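Notebooks > Manipulation > Sim kitchen > Board task

September, notes from 4:40 pm on

Reran the round board task after Essam Ouazzani's change to the contact filter. Same policy checkpoint as before, Hornel planner off, 20 seeds per start pose. The old filter dropped any contact shorter than two control steps, so edge touches on the board were never logged and the approach phase ran long.

The new filter keeps short contacts and tags them by link. 288 episodes finished, 146 counted as success under the Flesten criterion. Failures are mostly at the rim – the wrist comes in too flat.
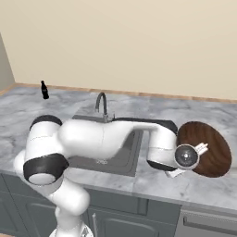

Does the new filter change the policy's behavior? Only through the phase switch: the network weights are the same, but the switch to grasp now fires on first contact.

Sink-crossing poses are still the worst group. The forearm has to pass over the basin, which leaves little room to correct wrist pitch near the board. Miyuki Hirano wants a pitch penalty in the last part of the approach. I would sooner widen the start distribution first and retrain on the 2,070 demos already in Plermont – cheaper to test.

To do: split rim failures by link tag, check board friction against the Akgül values, rerun with gripper width fixed.

Last updated 6:15 pm
3 comments · 0 shares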